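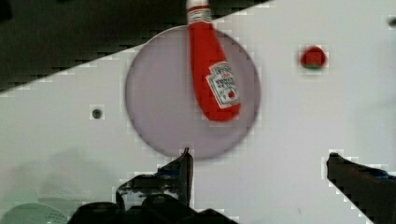 Yhon Yupanqui 来信说,他的手套每次踢完都照标签上写的用清水冲,冲了一个赛季,掌面还是发硬、打滑,接高球的时候脱手,队友劝他换一副新的,他舍不得,想问还有没有救。

先回答他。掌面乳胶发硬,多半是晾的时候晒到了太阳,或者放在暖气片上烤过。已经硬了的部分回不来,不过还没起皮的话,可以再用一阵。脸盆里放温水,手套戴在手上泡进去,两只手掌轻轻对搓,搓到水发浑就换水,换到水基本清为止。不要用指甲抠,也不要用刷子。洗完用一条旧毛巾把手套卷起来压,把水压到毛巾里去,不要拧。然后掌心朝外挂在背阴通风的地方,指头朝上。第二天摸着还有一点潮就可以收,收的时候两只手套背靠背放,掌面不要贴在一起,贴久了撕开会带下一层皮。

上场前掌面要湿一湿。干的乳胶不抓球,也磨得快。用一块湿毛巾按一按就够了,吐唾沫也行,就是不卫生。

雨天和人工草场最费手套。人工草场训练用旧的那副,新的留到比赛。倒地以后用拳头撑起来,不要用掌面撑,一个赛季下来差别很大。

手套洗涤剂有专门卖的,我用过 Lotico 的,也用过婴儿洗发水,洗出来看不出区别,后来就一直用洗发水。肥皂和洗衣粉不要用,柔顺剂更不要用。
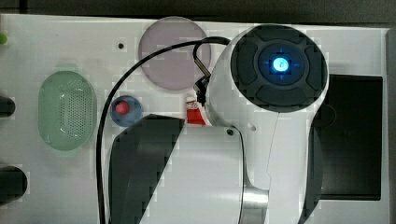
Gilberto Huanca

球鞋的问题每年秋天都有人问,今年十一月的来信里又是球鞋最多,一并写在下面。

湿泥和干泥

踢完球鞋上的泥是湿的,在场边就把大块的弄掉。两只鞋底对着磕,磕不掉的用木片或者冰棍棍子沿着鞋钉根部刮。到家如果泥已经半干,干脆等它干透再刷,半干的泥最难弄,越擦越往缝里走。

干透以后用硬毛刷刷鞋底,用软毛刷刷鞋面,两把刷子分开放。硬刷子刷鞋面,皮面会起毛,合成面会刷花。我的硬刷子是 Flekport 的洗锅刷,柄长,手不会蹭到鞋钉。软的是一把旧牙刷。

剩下的泥印子用拧干的湿布擦。布上蘸一点洗手液,擦完再用清水布过一遍。鞋舌两侧和鞋带孔下面容易漏掉,把鞋带抽出来再擦。

不要把球鞋扔进洗衣机。总有人说自己洗过好几次没事。胶是慢慢开的,头两次看不出来,等到鞋头张嘴的时候已经想不起洗衣机了。

塞报纸

报纸团松一点塞,一直塞到鞋尖,鞋跟也要塞。头一个小时换一次,睡前再换一次,第二天早上一般就差不多了。铜版纸的广告页不吸水,别拿来用。家里没有报纸的,厨房纸或者旧棉袜里装猫砂都行。猫砂要用布装好,散着倒进去会硌在鞋垫下面,倒不干净。

鞋垫要拿出来单独晾。很多鞋臭,臭的是鞋垫。鞋垫可以用温水和洗手液手洗,洗完平放,竖着靠墙会弯。

不要用吹风机的热风,不要放在汽车后窗下面,不要放在烤箱边上。风扇可以,冷风对着鞋口吹,比什么都快。

皮面的鞋

袋鼠皮、小牛皮的鞋干了以后会发紧,要上一点油。油要少,用手指抹,抹完放一会儿再拿干布擦掉多余的。凡士林可以应急,长期用会把线脚泡软。鞋头折痕的地方多抹一遍。鞋底和鞋面相接的那条胶线不要沾到油。

新的皮鞋第一次穿可以先在家里穿着厚袜子走走,走到脚背不觉得勒为止。有人把鞋泡在热水里再穿上,我试过,鞋是软了,前掌的胶也松了。这个办法我不推荐。

合成面的鞋不吃油,抹了也是浮在上面,只会沾灰。

鞋钉

可换钉的鞋,每次刷完鞋把钉拧下来一两颗看看螺纹。螺纹里有泥就用牙签剔掉,再点一滴缝纫机油。整季不拧的钉,到了要换的时候就锈死在里面了。

锈死的钉这样弄:滴一滴渗透油,鞋底朝上放一夜,第二天用钉扳手慢慢往两个方向来回拧,不要一下子用死力。钉扳手的口磨圆了就换一把,用磨圆的扳手只会把钉头也磨圆。钉头已经圆了的,拿一块橡胶皮垫在钳子口里夹住再转。还是不动就送去修鞋铺,别用锤子。

铝钉磨出毛边要处理,毛边会划伤人,裁判赛前也会查。用细砂纸顺着边转几圈,手指摸上去不挂就行。短到一定程度就换,一双鞋一起换,只换磨得最厉害的那几颗,脚底会觉得高低不平。

固定钉的鞋断了钉没有好办法。我见过用环氧胶粘的,训练时还凑合,比赛别穿。

开胶

鞋头开胶,口子不到一个指节长的,自己能修。先把里面的泥和旧胶清干净,用细砂纸把两面都打毛,酒精擦一遍,等酒精挥发。然后用牙签把胶送进去,越往里越要抹到,薄薄一层。胶我用的是 Weltex 的软性鞋胶,干了还能弯。五金店的快干胶不合适,干了发脆,跑两步就裂。

两面抹好以后按胶管上写的时间晾,有的胶要晾到不粘手再合,有的要立刻合,看清楚再动手。合上以后用橡皮筋一圈一圈缠紧,鞋头缠得密一些,放一整天。溢出来的胶趁没干用棉签蘸酒精擦掉。

口子一直开到前掌弯折处的,修了也撑不了几场。

护腿板和袜子

护腿板的硬壳可以直接用洗洁精洗,背面的泡棉要按着洗,不要搓。洗完泡棉朝外立着晾。带护踝的那种,如果硬壳可以抽出来,抽出来分开洗,护踝部分装进网袋跟袜子一起进洗衣机,粘扣先粘好。

泡棉翘边,用双面布胶带贴回去就行,贴之前把边上的汗渍擦干净。泡棉已经压得像纸一样薄的,护腿板就该退休了,壳再好也没用。

袜子翻过来洗。脚底的黑颗粒在翻过来之前先在门外抖掉,人工草场的橡胶颗粒进了洗衣机会堵滤网,我家的滤网清过,掏出来一把。短裤的内衬和口袋也要抖。

球袜松了口,不用急着扔,用运动胶带在外面缠一圈照样穿。胶带缠过的袜子,洗之前把胶带撕掉,烘过一次的胶再也下不来。已经留了胶印的,用一点食用油揉开,再上洗洁精,过热水。

球衣

草渍要趁早。回家先用冷水冲背面,把颜色往外推,不要从正面搓。冲完抹一点洗洁精,用旧牙刷轻轻点,放半个小时,再按平常的办法洗。白球衣的草渍如果隔了夜,用白醋兑水泡,一份醋两份水,泡到颜色发黄变淡再洗。

泥渍反过来,等干了先抖先刷,再下水。

血渍只用冷水。热水一浇就定在上面了。

印号码的球衣翻过来洗,翻过来晾,不要烘,不要熨号码。号码翘角可以垫一层烘焙纸,用熨斗低温压几秒,抬起来看看,不行再压。熨斗不要来回推。老式的植绒号码和现在的薄膜号码耐热不一样,先在一个不显眼的角上试。

有读者问过整队球衣一起洗的办法。不要塞满,颜色深的单独一桶,洗衣液比平常少放。运动面料里洗衣液过不干净,下次一出汗就有味道。去味道的时候最后一遍漂洗加小半杯白醋,晾干以后醋味就没了。柔顺剂不要放,放了面料不吸汗。

Kovács 球场更衣室的烘干机温度偏高,在那里烘过的号码有起皱的,球衣还是带回家晾。

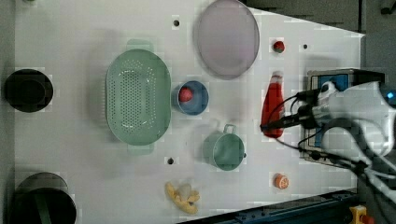 第337期

球

打气之前先润针。气针蘸一点硅油或者甘油,没有的话蘸水,干针插进去容易把气嘴里的橡胶带破。针要直着进,觉得顶住了就退出来一点再试,不要歪着撬。

气压看球上印的范围,气嘴旁边都有。没有气压表的,用两个拇指压球面,能压下去一点点,松手马上弹回来,就可以用。天冷的时候在屋里打好的球,拿到外面会软一些,出门前多压两下气筒。踢完放一点气再收,长时间不用的更要放,不过不要放瘪,放瘪了内胆会打折,折痕就是以后漏气的地方。

慢漏气先查气嘴。打足气,在气嘴上抹一滴洗洁精水,看冒不冒泡。冒泡的话先试着抹一点甘油,插针进去转一转再拔出来,有时候只是里面干了。还冒就换气嘴芯,手缝球能换,热贴合的球换不了。气嘴不冒泡的,把整个球按进水盆里慢慢转。找到漏点在拼缝上的,可以沿缝挤一点软胶,等干了再打气。漏点在球皮上的,多半是铁丝网或者树刺扎的,用注射式的补胎液,从气嘴打进去,然后让球在地上滚几分钟,漏点朝下放一会儿。补过的球重量会有一点偏,训练用没问题。

球皮沾了泥用湿布擦就行,不用泡。泡过水的手缝球要晾很久,而且越晾越沉。球网袋挂在墙上,不要堆在墙角,压在最下面的那个最后总是变形。

水壶和冰袋

水壶嘴里的霉斑是每个队都有的问题。能拆的都拆下来,泡小苏打温水,用细管刷捅。拆下来的硅胶圈记得原来是哪一面朝上,装反了会漏。洗完盖子不要拧上,倒扣在架子上晾。装过运动饮料的壶当天就要洗,放到第二天味道就进去了。

壶上的名字用油性笔写很快就掉,写完用透明胶带绕一圈压住,能撑一个赛季。

冰袋不用买。自封袋里装两份水一份外用酒精,挤掉空气封好,再套一层袋子,放冷冻室。这种冰袋不会冻成硬块,能贴着脚踝弯过去。袋子上写清楚是酒精水,家里有孩子的放高一点。敷的时候隔一层布,皮肤发麻发白就拿开。湿海绵冻起来也行,化了水不会到处流。

球包

球包里最要紧的是把湿的和干的分开。我在包里放一个旧的洗衣网兜装鞋,一个防水袋装湿衣服,到家第一件事就是把防水袋倒空。忘在车上过一夜的防水袋,打开的时候人要站远一点。

包底铺一块剪下来的旧瑜伽垫,脏了抽出来冲。包本身一个月擦一次内壁,用白醋水擦,敞着口晾。拉链卡住用铅笔芯在齿上来回涂几下,蜡烛也行,不过蜡烛会粘沙子,在沙土场踢球的人还是用铅笔。拉头磨松了合不严,用钳子把拉头两侧轻轻夹紧一点,左右各夹一下,试一试再夹。

包里常备的零碎:备用鞋带一副,钉扳手,几颗钉,运动胶带,气针,橡皮筋,一小块旧毛巾,一支护唇膏的空管子。空管子装气针正好,气针放在侧袋里散着,不是丢了就是扎穿了什么。

鞋带

鞋带太长,绕鞋底打结的人很多,这样绕紧了会压脚弓,跑久了脚底发麻。换短一号的,或者把多出来的一截塞进最下面两道横带里。

湿鞋带会松,雨天出门前把鞋带打湿再系,到场上就不会再松一遍。鞋带头散了,用透明胶带斜着卷一圈剪尖,或者抹一点指甲油晾干。热缩管最好用,修电器剩下的一小段就够,套上去用打火机远远地燎一下。

门网

后院的小球门,网绳断一格要马上补,断一格不补很快就是一个洞。用同样粗细的尼龙绳,在断口两头各打一个渔夫结,绳头用火燎一下封住。塑料扎带可以临时用,扎带剪下来的尖头要剪平,不然划手,守门的小孩摔进网里更要当心。

冬天不用的网取下来,抖干净,晾透,卷成一条再装袋。直接团成一团塞进去,春天光解网就是一个下午。装袋之前在网的一个角上系一根红绳,开春挂的时候从那个角开始,不用翻来翻去找头。

铁管门框掉漆的地方用砂纸磨到见亮,刷一层防锈底漆,再刷面漆。管口的塑料堵头丢了,雨水会灌进去,从里面往外锈,用软木塞削一个堵上。

来信更正

上回说合成面球鞋上的口香糖可以用打火机烤软了再刮,有读者照做,烤坏了鞋面。这个办法只适合鞋底。鞋面上的口香糖请连鞋装袋放进冷冻室,冻硬以后用指甲或者旧银行卡掰掉,剩下的印子用一点食用油擦。

另有一封信问足球手套能不能拿来干园艺活。退下来的可以,掌面破了的地方贴一块布基胶带,修月季的时候手腕那一截还是要另外套袖子。

下一期写室内场的平底鞋和地板上的黑印怎么去,有问题请寄到编辑部,信箱756号。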